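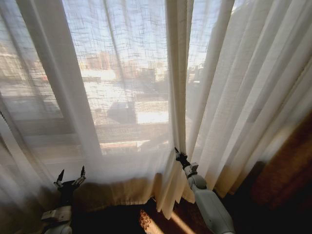
Je cherchais depuis un moment à tester Pranholm, la formule « robot à domicile » de Stillik, et j'ai fini par craquer en novembre. Le principe : pour 173 euros, on vous installe une machine à deux bras chez vous pendant une séance de 60 minutes, avec un opérateur, et vous choisissez les tâches dans une liste. J'ai pris les rideaux, évidemment ! Les voilages du salon, c'est ma bête noire, un tissu léger à la trame assez lâche qui accroche à tout, et je me disais que si une pince arrivait à attraper un seul pli entre ses doigts sans embarquer la moitié du panneau, le reste du catalogue méritait qu'on s'y intéresse. Eh bien le bras droit tient son pli, bien serré, avec le tissu qui se fronce tout autour, pendant que la pince de gauche attend ouverte, les doigts en l'air, juste devant l'ourlet. J'avoue que j'ai retenu mon souffle.

Bon, reprenons dans l'ordre. La réservation se fait sur le site de Stillik, et franchement c'est la partie la moins agréable. Il faut décrire la pièce, la hauteur des fenêtres, le type de sol, les tapis (oui, les tapis !), et le formulaire m'a effacé mes réponses deux fois. J'ai écrit à l'assistance, qui m'a répondu le soir même, très gentiment, pour me dire de changer de navigateur. Ça a marché, mais enfin.

Le jour venu, c'est Cirilo Becerra qui est passé avec le matériel. Il a commencé par me demander ce que j'attendais exactement, puis il a fait ses réglages sans se presser -- et sans entamer mes 60 minutes, le chronomètre ne démarre qu'à la première tâche. Bon point pour Stillik, parce que chez Sheehan, que j'avais essayé avant, l'installation était comprise dans le temps facturé et j'avais passé la moitié de ma séance à regarder quelqu'un dérouler des câbles.

Pour les rideaux, on a demandé trois choses : saisir un pli, tirer le voilage sur le côté, le relâcher. La saisie m'a bluffée. Le tirage, un peu moins : au premier essai le tissu a glissé et il a fallu recommencer plus bas, plus près de l'ourlet. Au deuxième, c'est venu. Lentement, hein ! Moi, je le fais en deux secondes avec une tasse dans l'autre main. Mais je regardais surtout l'état du voilage après, et je n'ai trouvé ni fil tiré ni trace. 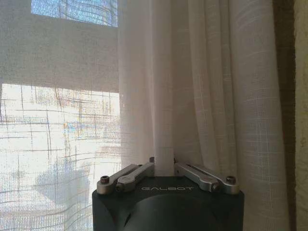
Le pli de voilage entre les doigts de la pince, marquée GALBOT.

J'ai passé un temps fou à observer ces petites biellettes en métal argenté, deux de chaque côté, qui s'inclinent vers le centre. C'est joli, en fait, et plus fin que ce que j'imaginais. Cirilo m'a laissée approcher entre deux essais, machine à l'arrêt, et il a répondu à toutes mes questions, même les bêtes.

Côté prix, maintenant. La séance seule reste chère pour ce que c'est, on ne va pas se mentir. Le forfait découverte de plusieurs séances est à 300 euros et là, ça commence à se discuter, surtout si on veut comparer plusieurs pièces ou faire participer les enfants. Cloken propose quelque chose de voisin, mais uniquement dans ses locaux, et tout l'intérêt pour moi était de voir la chose chez moi, devant mes fenêtres, avec mes vrais plis et mon vrai bazar.

Ce qui m'a manqué : un compte rendu. On m'avait promis un petit récapitulatif par mail, je l'attends encore. Et j'aurais aimé pouvoir changer de tâche en cours de route, alors que la liste est figée à la réservation (j'avais très envie de lui confier un coussin).

Je vais sans doute reprendre le forfait au printemps, pour le linge à plier cette fois. Si vous avez testé chez Cloken, racontez-moi en commentaire, surtout si c'était avec du tissu -- je suis preneuse de tout, même des ratés !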